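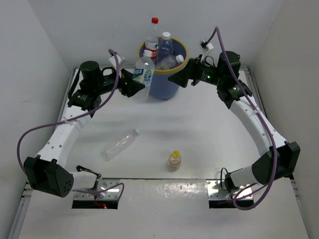 Un bac à part pour les bouteilles en plastique

Cuisine > Rangement > Tri

jeudi 1er mars, par Noémie Aubert

Chez moi les bouteilles vides traînaient partout, jusqu'au jour où j'ai adopté un bac rond, bleu à rebord jaune, rien que pour elles ! Je les mets debout quand je peux, les grandes d'abord (une de travers, ça passe, deux et c'est la pagaille). Je laisse les bouchons vissés, sinon j'en retrouve sous le frigo jusqu'en janvier.

Pour les étiquettes, je ne m'embête plus, elles restent. Par contre je rince toujours les bouteilles de jus, un fond d'eau, on secoue, et hop.

Le bac, lui, je le cale contre le mur du fond, on se prend moins les pieds dedans. Un coup d'éponge au vinaigre le samedi et il ne sent rien. Si vous avez un chat, prenez-le un peu lourd, le bac !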